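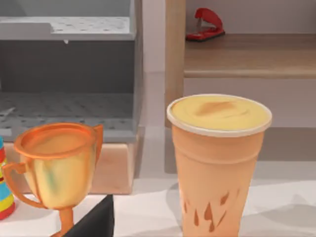 Sticky rings on light-coloured tabletops are best treated promptly. Wipe the surface with a damp cloth, then dry it. A tall plastic cup filled to the brim, with a creamy yellow drink for instance, should be lifted from the table before wiping.

July 2024
Jarnby Household Advice

For dried milk or sugar, lay a warm, wet cloth over the mark for 10 minutes. Do not scrape with metal.

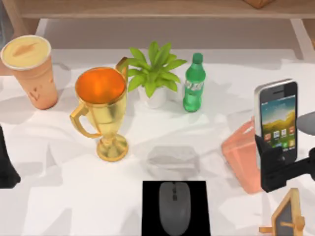 Nilteton residents asked whether vinegar could be used instead; one wrote that it had dulled the colour of her stone benchtop. Vinegar should be kept off marble and limestone.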